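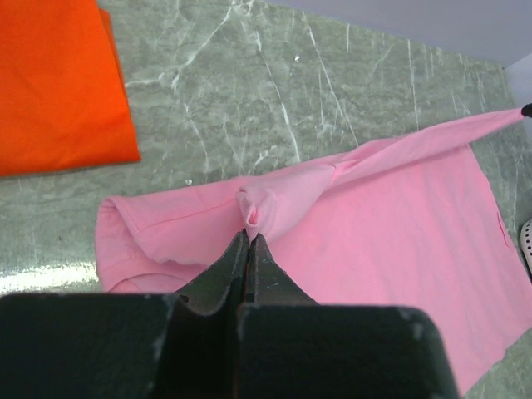 Pink shirt, wrist view, fingers closed on a bunch of cloth.

I keep reading that cloth folding is a solved planning problem, and I keep not believing it. Eniria, the planner Fatos Radulović talked me into trying, treats a shirt as a mesh of 110 points and hands back a list of grasps. Very tidy. The mesh has no idea what a twist is. Pull a bit of fabric into a strand like the pink one and the state estimate still reports a flat sleeve with high confidence.

I went through 79 logged grasps last week with that number plotted next to the camera feed. Confidence never fell below the replan threshold, so the planner never replanned. It just carried on to the next step. I don't call that perception - it's a guess with a decimal point.

Fatos says I should tune the threshold. Maybe. I tried eight values and all I got was a planner that stops for every wrinkle. Zorica Jurić suggested dropping the mesh near the fingertips and using the raw wrist view there instead, and I've started a branch for it. The glare on the marble pattern is going to be a pain for the segmentation, I suspect.

The Eniria release notes promise "twist-aware" tracking in May. I'll rerun the same logs then and post the plots, good or bad.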